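Hustier Sorting Kit Review
Progress report no. 2 to the Arkovbridge Small Equipment Fund
Prepared by the Ramavstead Technology Library
03/09/2023

Summary

The review of the Hustier kit is on schedule and within budget. The arm, the hand and the teaching software have been in use at Ramavstead since the first report. We have logged 614 attempts at single-item pick and place. The hand is good, the software is improving, and the documentation is still poor. We are not yet ready to say whether the kit should go on the loan list, and we set out below what we still need to find out.

There is one request for the fund, on the last part of the budget. No other decision is needed at this stage.

What we are reviewing

Hustier is sold as a complete kit for colleges and small workshops that want to teach or trial basic sorting. Our kit came from the distributor, Bañuelos, on a review loan. It is made up of an arm, a multi-fingered hand, the controller, a head-height camera and a licence for the teaching software. The buyer supplies the table and whatever is to be sorted.

The sales material makes three claims that matter to our borrowers. The first is that a person with no programming background can set up a sorting task in an afternoon. The second is that the hand will hold common household and office items without any change of fingers. The third is that the system will follow a written label, so that the destination of an item can be changed by changing the sign in front of the container. We have built the review around those three claims.

Setting up a task

A technician on our side set up the first task before the last report. For this period we asked library members to do it, with the printed guide and no help from staff unless they were stuck for more than a few minutes. All of them got a task running. Most did it inside the afternoon that Hustier promises, but the time was badly spread. Teaching the movements went quickly and people enjoyed it. Getting the camera to agree with the arm about where the table was took far longer, and that step was where staff were called in most often.

The guide is a translation and it shows. Two pages refer to a menu that is not in our version of the software. The section on the emergency stop is clear and correct, and we would not have gone ahead otherwise.

The sorting task

We settled on one standard task so that results could be compared from session to session. It uses a pair of baskets, one for fruit and one for office supplies, with the items to be sorted put down between them. Members wrote the labels by hand, on purpose, as that is how our borrowers would do it.
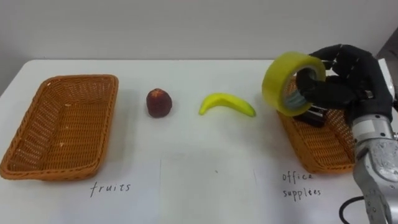

Grip choice is the part of the kit we have been most impressed with. The software proposes a way to hold each item and the operator can accept it or teach another. For round and solid things it proposes an ordinary wrap of the fingers, and we rarely changed it. A roll of tape is a different matter. The hand has the option of going through the hole in the middle, and it carries the roll up over the basket on a finger, tilted, with the cardboard core around the black finger segments. We did not teach it that hold. It came with the software, and in our log it has been more reliable than gripping the roll from the outside, where the fingers tend to slide on the smooth surface. The drawback is in letting go. The finger has to come back out of the hole cleanly, and if the hand is too low over the basket the roll can catch on whatever is already in there. Raising the release height helped. We have written to Bañuelos asking whether this can be made the default.

Bananas gave more trouble than we expected. The arm approaches from the right side of our table, and if the fruit is lying with its tip towards the arm the wrist comes very close to it on the way to other items. A nudge is enough to turn it, and after that the stored position is wrong. The software does look again before each pick, but not during a movement. Our advice to borrowers would be to leave more room between items than the guide shows.

Results so far

Of the 614 attempts logged, 51 ended with the item dropped, missed or left on the table. The remainder ended with an item in a basket. We have not yet separated out the cases where the item went into the wrong basket, because the early log sheets did not have a column for it. That was our mistake and the sheets have been changed. The first report gave no figures for this reason, and the total here should be read with the same caution.

From notes kept by staff, wrong-basket results were mostly tied to the labels. The camera reads clear, upright writing well. It has difficulty when the arm is parked in front of a label and covers part of a word. The software then appears to rely on the last thing it read, and if the labels have been swapped between runs it will go on sorting to the old arrangement without giving a warning. A borrower could lose a good part of a session to that. The simple answer is to keep labels well clear of the base of the arm, or to send the arm to a wider rest position before the labels are read. We have now written this into our own setup sheet.

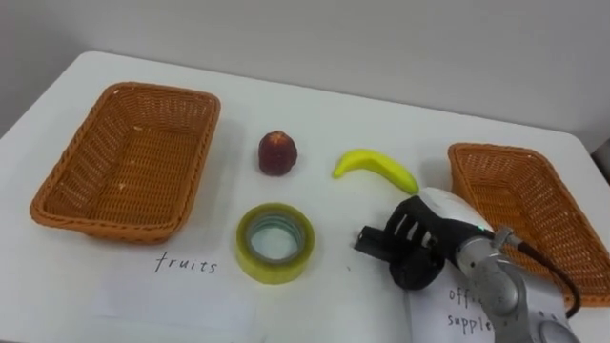 We also tried changing the words themselves. "Stationery" in place of "office supplies" worked every time we tried it. "Desk things" did not. Members with very slanted or joined-up handwriting had to write more slowly than usual, although only a few had to do the sign again. We have not tested labels in a language other than English, and several of our borrowing schools have asked about French. This is planned for the next period.

Light made less difference than we had expected. Our walls are pale and the lighting is even, so this may not hold for every room, and we would like to repeat a session somewhere with windows down one side. Members noted that dark items at the bottom of a basket are hard for the camera to pick out, particularly when the hand is casting a shadow. For this task it hardly matters, as nothing has to be taken back out. It would matter to anyone who wanted to run the job in reverse.

Reliability and support

The arm has not faulted. The hand faulted once, when a finger joint reported that it was over its limit and would not clear until the controller had been switched off and on. Bañuelos answered the same day and sent a software update, and the fault has not come back.

The cable is a smaller complaint. It hangs in a loop beside the arm and has to be watched when the arm is turning. The clips supplied with the kit do not hold it well. We have asked for a better set and have been told that one is being made. Until it arrives, the setup sheet tells borrowers to check the loop by eye before every run and to keep baskets out from under it where they can.

Support by telephone has been fair. Support by email is slow, and the replies often point back to the guide. If the kit goes on the loan list, borrowers will come to us first, so staff time has to be counted as part of the cost of offering it.

Budget

The table, the baskets, the items and the extra guarding have all been bought and paid for. Staff hours are in line with the plan. There is $900 left in the travel line, which was put in for a visit to the distributor's training day. Bañuelos has since moved that training online and we no longer need to travel.

We ask Arkovbridge to let us move the $900 to the materials line. It would go towards a second set of baskets and a hard carrying case for the hand. The kit is shipped in foam and cardboard, and the cardboard would not last long in a loan service. We think the case is worth having even if the final decision is against the kit, as it would fit other equipment we already lend.

Work for the next period

Sessions will carry on with the standard task, using the new log sheets, until we have enough runs to report wrong-basket results properly. We will then bring in softer items. Borrowers have mentioned cloths, bread rolls and envelopes — the last of these we expect to be difficult.

One kit will go out to a borrowing school for a short supervised trial, if Bañuelos agrees to extend the insurance. We have asked and are waiting for a reply. If it cannot be done we will bring a class to Ramavstead, though that would tell us less about how the kit travels.

We will also ask for a firm price. The figure we were given at the start was for a purchase with the full software licence. A lending library would need a licence that covers more than one user organisation, and the distributor has not been able to say what that would cost. We can't make a recommendation without it.

The final report is due in November and will include the full log, our setup sheet and a recommendation on whether to buy.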